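Teal (colour)

Teal is a deep blue-green colour, usually placed midway between blue and green and darker than turquoise or cyan. The name is taken from the common teal, a small freshwater duck whose head carries a stripe of the colour running back from the eye. In everyday English the word covers a wide range of shades, from a greyish green-blue to a strong, almost bottle-like tone, and speakers often disagree over where it ends and neighbouring colours begin. 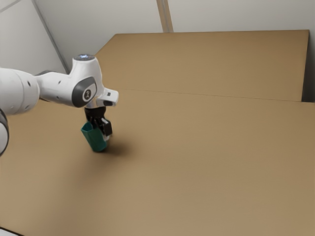
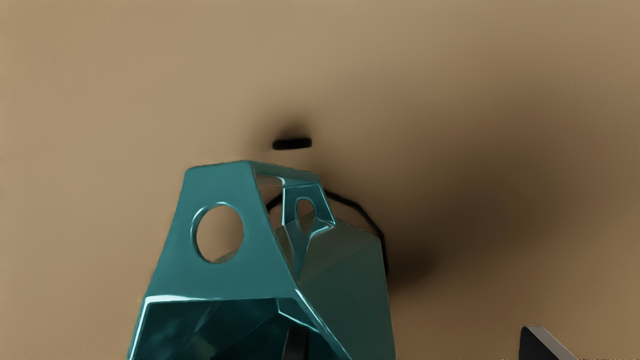

Name and early use

The word "teal" has been used in English for the bird since the Middle Ages. Its use as the name of a colour is much later and became common only in the twentieth century, when makers of cloth, paint and paper needed short, memorable names for their sample books. Before that time, cloth of a similar shade was sold under a variety of names, among them "duck green", "peacock" and "sea blue", and the same name might be given to quite different colours by two dyers in the same town.

The bird itself is not wholly responsible for the modern meaning. The stripe on the head of the male common teal is a glossy green, and it shifts towards blue only in certain light. The textile historian Lungile Coetzee has argued that early buyers understood the name as a reference to this changing quality, and that the flat blue-green now meant by the word settled later, under the influence of printed colour cards.

Definition

There is no single agreed definition of teal outside particular systems. In the additive model used for screens, the colour named teal in the standard list of web colours is made from equal amounts of green and blue light at about half strength, with no red. It is therefore a darker form of cyan. Paint and textile standards often place it slightly closer to green, and interior paints sold as teal commonly contain a small amount of black or grey.

The effect of surface on the colour is considerable. A glossy finish makes teal appear darker and bluer where it falls in shade, while a matt finish tends to bring out its green side. Warm indoor lighting has a similar effect to the addition of yellow and may cause a teal wall to be described as green by people who would call it blue in daylight. Against brown, tan or orange, colours which lie roughly opposite on the colour wheel, teal looks stronger than it does on white.

Pigments and dyes

Blue-green shades have been made since ancient times. Copper minerals, ground and mixed with a binder, gave a range of greens and blues, some of which changed with age. Painters also obtained the colour by laying a thin layer of blue over yellow or green. These mixtures were not always stable. The yellow component often faded first, and many painted leaves and hillsides that now appear blue were once a much greener tone.

In cloth, the usual method before the nineteenth century was to dye the material first with a yellow plant dye such as weld and then with woad or indigo, or in the reverse order. The result depended on the water, the length of time in the vat and the condition of the wool. The dye books of the Presden workshops, which were studied by Wian Buthelezi, list 62 recipes for blue-green wool. Of these, 40 call for weld as the yellow part, and the remainder use other local plants. Several carry notes in the margin warning that the cloth should be viewed by a north window before being accepted.

The discovery of the phthalocyanine pigments in the early twentieth century made it possible to produce strong, lasting blue-greens at low cost. They remain the main colouring matter for teal in printing inks, plastics and household paints.

Use in decoration and manufacture

Teal was widely used in domestic interiors in the middle of the twentieth century, especially for bathroom fittings, kitchen cupboards and upholstery. It was often paired with cream, mustard or brown. It fell from favour in the following decades and returned strongly in the late 1980s and the 1990s, when it appeared on sports clothing, office furniture and a large number of plastic household goods.

The Flornon pottery, which made plain tableware for schools and hospitals, is frequently cited in studies of the earlier period. Its blue-green glaze was entered in the firm's books as number 901 and was known to its workers simply as "the nine". The glaze was difficult to control. Pieces fired near the door of the kiln came out noticeably greener than those at the back, and the firm sold the two as separate lines for several years before the kiln was rebuilt. Surviving pieces are held by the museum at Garba, where they are arranged by shade.

In graphic design, teal is used where blue is thought too formal and green too closely tied to nature or farming. It is also common in maps and charts, as it can be told apart from both a mid-blue and a yellow-green when the three are printed side by side. Designers are generally advised to avoid placing it next to a medium grey of the same lightness, as some readers with reduced colour vision find the two hard to separate.

Naming and perception

The boundary between blue and green has long been of interest to students of language. A number of languages use one basic word for both colours, and others divide the range in places where English does not. Teal, which lies close to the English boundary, is often chosen for tests of this kind.

In a study carried out in Fanarach by Barış Soylu and Tae-yang Wi, adults were shown a painted card and asked whether it was blue or green. No other answer was allowed. Blue was chosen by 57 per cent. When the same people were shown the card again after looking at a series of strong greens, many changed their answer to blue, and a smaller number who had first said blue moved the other way after viewing a series of blues. The authors concluded that the judgement depended heavily on what had been seen immediately before.

Sadao Fukuda has questioned the use of painted cards in such work. He points out that cards fade and are handled, and that two sets made from the same paint may no longer match after a few years in a drawer. Later studies have mostly used screens, although these bring difficulties of their own, as the brightness of the room and the age of the display both affect the result.

Related colours

Turquoise is lighter than teal and is named after the mineral. Cyan is the bright blue-green used as one of the primary colours in printing. Petrol blue is a darker and greyer shade, common in descriptions of clothing and motor cars in Britain and Germany. Viridian is a pigment of a cooler, purer green. Eau de nil, a pale yellowish green once popular for bedroom walls, is sometimes grouped with these colours in decorators' lists, though it contains little blue.

See also: Blue-green; Colour term; Indigo dye; Peacock blue; Verdigris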